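Home News Programs Calendar Contact

The Walwood robotics club will enter its gripper, named Bestia, in the Sayce student competition in April. The club has 35 members and received a grant of $2,000 from the Gekham Fund for parts and travel.

Teams at the competition must pick up and move light, flat and soft items within a table area. Each team is allowed eight minutes per round.

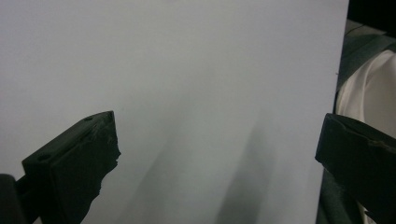 The two gripper fingers over a plain white sheet during club work.

Members meet every Tuesday after classes to practice and to record their results. The club log now holds 600 entries, which students will use in preparing the written report required of all teams. Families are invited to the final practice before the competition.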